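Skallallow Brick Builders
Minutes of the layout planning meeting, Saturday, September 26, 2026

Present: Rocío Cuesta (chair), Sorcha Dunbar, Rodrigo Palacios, Aitana Valcárcel (minutes)
Apologies: Paraschiva Sima

1. Minutes of the August meeting

Accepted with one correction. Item 4 should read "gray plates only," not "gray and green plates." Proposed by Palacios, seconded by Dunbar.

2. Matters arising

The storage racks from Alcaraz have been assembled. One shelf bracket is missing. Dunbar has written to the supplier and is waiting for an answer.

The spare table legs have not been found. Carried over.

3. Baseplates for the harbor layout

Palacios reported on the plate stock. The harbor layout needs 54 plates in light gray. The club holds 40 that are flat enough to use on visible ground. A further nine are bowed at one or more corners and have been set aside in the crate marked "under buildings."

Test for flatness, as agreed: the plate is laid studs up on a smooth, hard surface under strong light and viewed from a low angle along each edge. Any gap under the edge is measured with the feeler gauge. Plates with a gap of more than one millimeter are not to be used in the front two rows of the layout. Plates between half a millimeter and one millimeter may be used if the neighboring plates hold them down.

Cuesta asked if bowed plates could be flattened under weight. Palacios has tried this on two plates. Both were flat when the weights came off and had bowed again a week later. He does not recommend spending more time on it.

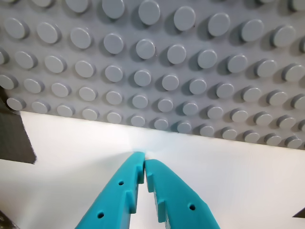 Dunbar raised the question of color match. Older light gray plates have a warmer tone than the newer ones, which lean toward blue. The difference is hard to see under the lamps in the meeting room but was plain in daylight at the last show. It was agreed to sort all light gray plates by tone before numbering. Cooler plates go to the quay and the road. Warmer plates go to the rear, behind the warehouse row.

Sorting is to be done in daylight, near the window, with one reference plate of each tone kept out on the table. The reference plates are not to be built on.

Action: Palacios and Valcárcel to sort and number the plates. Numbers go on the underside, in pencil, at the left rear corner.

4. Joints between plates

The joints opened up at the last show when the tables were moved. Valcárcel proposed bridging every joint from above with plates two studs wide, placed at the corners and at the middle of each side. Dunbar noted that this raises the ground by one plate height wherever a bridge is fitted and that the road surface would have to be built up to match. After discussion it was agreed to bridge all joints under the road and under buildings, and to leave the water area unbridged.

The water is to be built as a separate frame and lowered in last. Clearance on all sides is to be half a stud. Cuesta will check the drawing.

5. Cleaning

Dust between the studs was again a problem. The following was agreed:

Dry brush first, working in one direction along the rows. Lukewarm water and a little dish soap if brushing is not enough. No dishwasher. Plates to be dried flat on towels and not stacked until fully dry.

Sima sent a note asking that the Pavonel spray cleaner not be used on printed parts. Agreed. The remaining bottle is to be kept out of the parts cabinet.

6. Warehouse row

Dunbar showed the drawing for the third warehouse. Footprint is 28 studs wide. The loading door has been moved two studs to the left to clear the crane track. Roof to lift off in one piece. Wall color still open; she will bring samples in dark red and tan.

7. Transport

The Nostico crates take full plates without bending if the foam spacers are fitted. Palacios asked that plates be packed on edge, studs facing the same way, with no loose parts in the same crate. Agreed.

8. Any other business

Palacios has the feeler gauge at home and will return it to the tool drawer.

Cuesta asked for all borrowed brick separators to be brought back.

Next meeting: date to be sent out by the chair once the room booking is confirmed.

Minutes taken by A. Valcárcel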